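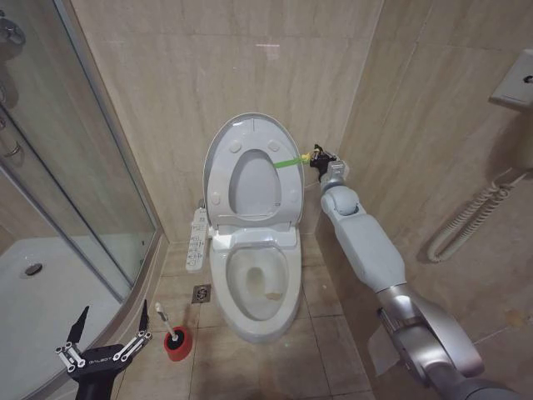 Lid and seat both up: the starting position for a proper bidet toilet clean.

Cleaning a Toilet With a Bidet Seat, Start to Finish

Posted Sep 15, 2021 by Jannik Vogler

I love our bidet seat. I'd give up the dishwasher first! But it does change how you clean the toilet, and I spent our first winter with one doing it badly. I scrubbed the bowl, wiped the top of the lid, and never once looked under the ring. Here's the routine I've settled into, and with a bit of practice it takes 19 minutes.

Before you start

Switch the seat off at the control panel and unplug it. The buttons on a side panel are so easy to bump with a sleeve, and a surprise spray in the face is a rotten way to begin a Saturday chore (ask my brother-in-law). Then flush, so any bits of tissue go down before the brush goes in.

Lift the lid and the ring together. Ours goes up by hand, but if bending is hard on your back or you'd simply like to keep your fingers off the edge, a strap or a loop on the ring is a great little helper. Lift gently. Those hinges aren't made for yanking.

The bowl

Squirt cleaner up under the rim and let it run down on its own while you do everything else. A faint yellow tint down near the drain is usually mineral scale. For that I use plain white vinegar: pour in 3 cups, leave it overnight, brush in the morning, flush. Never put vinegar in on top of bleach, and flush twice if you've used bleach lately.

The underside

My favorite part, because it makes such a difference! Look for the small rubber bumpers that the lid and ring rest on. Grime collects in a circle around each one. An old soft toothbrush with a drop of dish soap gets it off in seconds. If a bumper is loose, dry it and the spot underneath before you press it back in place.

The control panel

Spray the cloth and keep the spray bottle well away from the buttons. A microfiber cloth, barely damp, wiped along the panel and then across it, does nicely. For the gaps between buttons I wrap the cloth around a wooden skewer with the point snapped off. Skip scouring powder, which will take the printing right off the buttons.

Hinges and the back edge

Wipe behind the hinge housing, then under it as far as the cloth will go. Lots of seats slide off with a release button, and it's well worth digging out your manual to find out whether yours does. I take mine off every November and give the whole thing a really good going over.

The water valve

Dry it with a paper towel, wait ten minutes, and touch it again with a fresh piece. If the paper comes away damp, check the connection. Snug is enough, so go easy with the wrench!

Walls and floor

Finish with the wall behind the toilet and the one beside it, top to bottom, then the floor around the base. Marble-patterned walls hide splashes wonderfully well, so wipe them even when they look fine.

Plug the seat back in, lower everything, and wash your hands.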